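Workshop > Home builds > Hands and arms > Meltesska hand pair

Meltesska Hand Pair, Kit 4

Two multi-fingered hands for the home builder with a bench, a soldering iron and an understanding household. Jointed fingers, black palms, white wrist housings. Fits the Mogensen arm and anything else with an 8 mm wrist bolt, including several things we would prefer not to hear about.

Each pair ships as 83 parts in one box. Seren Meredith wrote the build guide and put her own pair together in the shared shop at Isevden, where the glue stain is still on the bench. Allow a weekend. The box says an afternoon, but the box was printed first.

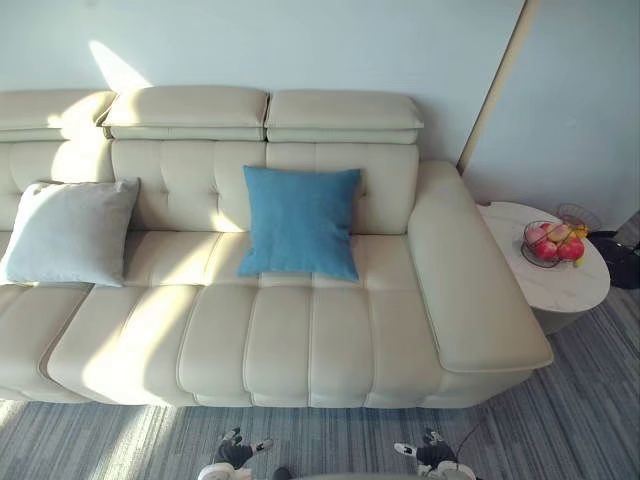
Kit 4 hands in front of the sofa, cushions still to tidy.

Controller board by Tinonix, sold separately. Cable length 100 cm, so plan your route before you close the wrist. Opened kits can be returned if every screw comes back too.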